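Household Technology and Everyday Life
Handout 2: Where did the saved time go?

Read this before lecture. It covers the ground of the first hour, so those of you who plan to arrive in the second hour will at least know what we are arguing about.

The question

A machine that does a chore faster ought to leave you with more free time. This is what the ads promised and what most people still assume. Historians who went looking for the free time had trouble finding it. Ruth Schwartz Cowan's More Work for Mother (1983) is the book everyone cites, and some of the people citing it have read it. You will be reading chapter 4, so you can join the smaller group.

Cowan's case, put briefly: machines came into the house and took over the heaviest parts of the work. At the same time, the people who used to share the work left. Servants found other jobs, children went to school, and the commercial laundry that used to pick up the sheets lost its customers. What remained was lighter work, more of it, and one person to do it.

Laundry as the test case

Laundry is the best chore to think with, as the old version was so plainly awful. Water had to be carried in, heated, carried to the tub, and carried out again. Soaking started the night before. Wringing was done by hand or with a mangle, a device that took a keen interest in fingers. Many families who could afford almost nothing else still paid somebody to take the washing away. 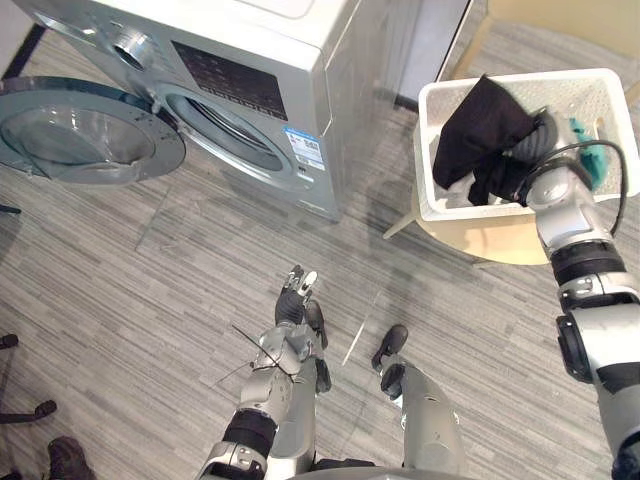 Photo: Giang Bùi, course image collection

Now compare the work of a wash day then with the work of a load now. Per load, the machine wins and it isn't close. But nobody's grandmother washed a shirt after one wearing. Collars were detachable, aprons took the stains, and bedding waited its turn. When washing got easy, the idea of "dirty" moved. A towel used once by a clean person is now, in many homes, a dirty towel. I make no comment on the homes of anyone in this room.

The term for this is rising standards, and you should be a little suspicious of it. It makes it sound as if standards float upward by themselves, like balloons. In fact people had things to sell (soap, mostly) and people had neighbors. We will look at both.

Terms you need

Labor-saving: reduces the effort of a task. Says nothing about how often you will then do the task.
Time-saving: reduces the total hours spent. Often claimed, seldom measured.
Rebound: making something cheaper or easier leads to more of it. Borrowed from the study of energy use, where it causes fights.
Production step: one stage in a chore. Machines tend to replace the middle steps. Sorting, folding and putting away have held out nicely.

That last point deserves a minute. Ask people how long laundry takes and they will give you the length of the cycle, during which they are generally doing something else. Ask how long a clean pile sits on a chair and they change the subject. Time diaries have the same problem in a more respectable form: a person who writes "laundry, 2 hours" may have spent 16 minutes on their feet.
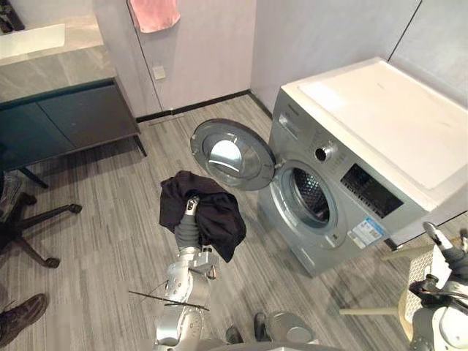 So when we compare one decade with another, we need to know what the diary keeper was told to count. Some surveys record only the main activity. Others allow a second one, so you can watch a child and a soup pot at once, as people have been known to do. Change the rule and you change the result, with no change at all in anyone's kitchen.

Objections to Cowan

First, the average hides a lot. Families that never had help and never used a laundry service gained a great deal from the machine, and early.
Second, later time-use data do show housework hours falling, though mostly after women took paid jobs in large numbers. Was that the machine, the job, or a new willingness to let things slide? Bring an opinion.
Third, lighter work is worth something even when it takes just as long. Anyone who doubts this may carry 18 buckets of water up a flight of stairs and report back.

For section

Read Cowan, chapter 4, and the short Kettani packet on the rise and fall of commercial laundries. Keep a diary of one household chore from start to finish, including the parts where it sits and waits for you. Write one page on what you had to leave out. Papers run to 80 lines at most; I stop reading at line 80, even in the middle of a

good sentence, so plan accordingly. Leave them in the box outside the Prureck Room before section begins.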